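Kitstead Rovers Sunday Soccer League: Frequently Asked Questions

Who can play?

Anyone 16 or over who can find the fields at Erncombe Park and still run when they get there. You don't need a tryout. You don't need to be good, as a look at the bottom half of the table will confirm.

How many games do I get for my money?

The fee covers the full season plus the Pistum Cup, our knockout competition, so you are guaranteed at least one cup game. Plenty of teams have made a tradition of exactly one.

I don't have a team. Can I sign up alone?

Yes. Tick "free agent" on the form and we'll place you with a squad that is short. Goalkeepers are usually placed within the hour. Strikers should expect to wait, and everyone who signs up says they're a striker.

When do we find out the schedule?

Kickoff times go up on the league page every Friday evening. If yours isn't there by bedtime, email us. Please don't email at lunchtime on Friday to ask whether it's up yet.

How big can a squad be?

Up to 18 registered players. Teams like to register all 18 and then turn up with nine, which is still legal. You need seven to start.

What happens if the game is rained off?

The referee decides, at the field, on the day. Rain by itself is not a reason. Standing water in the penalty area is. Postponed games go to the back of the schedule, so a wet April can mean playing well into the summer.

What should I bring?

Shin guards, cleats, water and both of your team's shirts, home and away. Metal studs aren't allowed on the turf field at Patwary Road. The referee will check, and "I didn't know they were metal" has been tried.

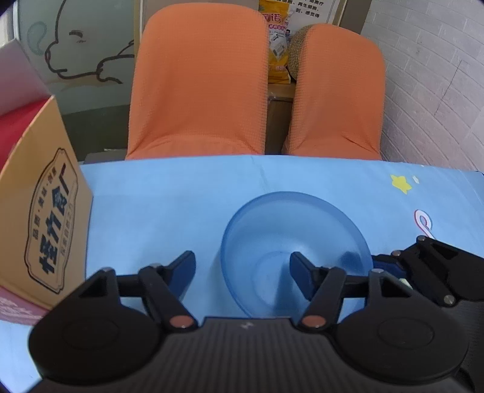

Blue bowl on a blue tablecloth.

Is there food after the game?

The home team is expected to put something out for the visitors in the clubhouse. Standards vary. Sandwiches are normal, chili is admired, and one bag of chips between two squads will be remembered when you play the return game.

How do yellow and red cards work?

Collect 4 yellows and you sit out the next game. A straight red costs you 2 games, or more if you followed it with a speech. Bans carry over into the cup – and into next season, for anyone planning to wait it out.

Can I appeal a decision?

You can appeal a ban in writing. You can't appeal an offside. We had 96 emails last season and most of them were about offside, several with diagrams.

Can I switch teams mid-season?

Once, before the transfer deadline, as long as your old team signs the form. Pay what you owe them first and this goes much faster.

Where do spectators stand?

Behind the rope, on the far side from the benches. The parking lot at Erncombe fills early, so leave time to walk up from the road. Our record crowd is 400, for a cup final that finished 0–0 and went to penalties.

Are dogs allowed?

On a leash, yes. Dogs that enter the field of play will be treated as an outside interference, and the game restarts with a drop ball.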